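Section 5. Setting up your first payroll run in Zollbridge

By now you should have your business details saved and your bank account linked. If you haven't got that far, please go back to Section 3 and finish it first. Zollbridge will let you open the payroll screens without a bank account, but it won't let you send anything, and it's a shame to type everything in and then have to stop.

Set aside a quiet stretch for this one. The first run always takes longer than the ones that follow, and most of that is typing in names and pay rates that you'll never have to enter again.

What to have beside you
Your employer tax number, a signed withholding form for each person, and the last pay stub you issued under your old system, if you had one.

Adding your people

1. From the main menu, choose Payroll, then People, then Add a person.
2. Type the name exactly as it appears on the withholding form. Nicknames are lovely around the shop, but they cause trouble on year-end forms.
3. Choose Hourly or Salaried. You can change this later, although the change only takes hold at the start of the next pay period.
4. Enter the pay rate before taxes. Take your time with the decimal point!
5. Copy over the filing status and any extra withholding from the form, then click Save.

Repeat these steps until everyone is in. The list saves as you go, so you're welcome to stop for lunch and come back to it.
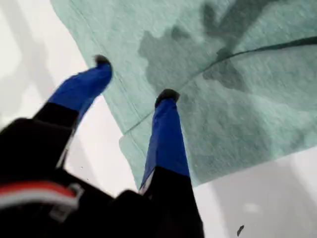
Note: If you are moving over from Zisell, you can bring your people in all at once with the Import button. Pay rates come across nicely, but filing status does not, and you'll need to open each record and fill that in by hand.

Checking the numbers

6. Go to Payroll, then Run, and pick your pay period.
7. Enter hours for your hourly staff. Salaried pay fills itself in.
8. Click Preview. You'll see a line for each person with gross pay, the taxes held back, and take-home pay.
9. Compare one line with an old pay stub. Say the gross pay is $2,163 and you see $1,146 as take-home. That's a big gap, and it's well worth opening the Details arrow to find out what is being held back before you go any further.

Caution: Cash advances and tips paid by hand still count as wages. Enter them under Other Pay so that the right tax is figured on them. Leaving them out can mean penalties for you and a smaller benefit record for the person who earned the money. 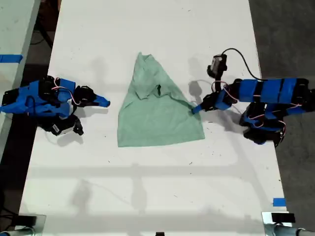 Green cloth on a white tabletop, between two robot arms.

Sending the run

10. When the preview looks right, click Approve. Zollbridge asks for your password one more time.
11. Save or print the summary for your own records.

You can cancel an approved run until the status changes to Sent. After that, use the Correction screen, covered in Section 6.

Section last revised by Jordan Inskip, 20 December 2022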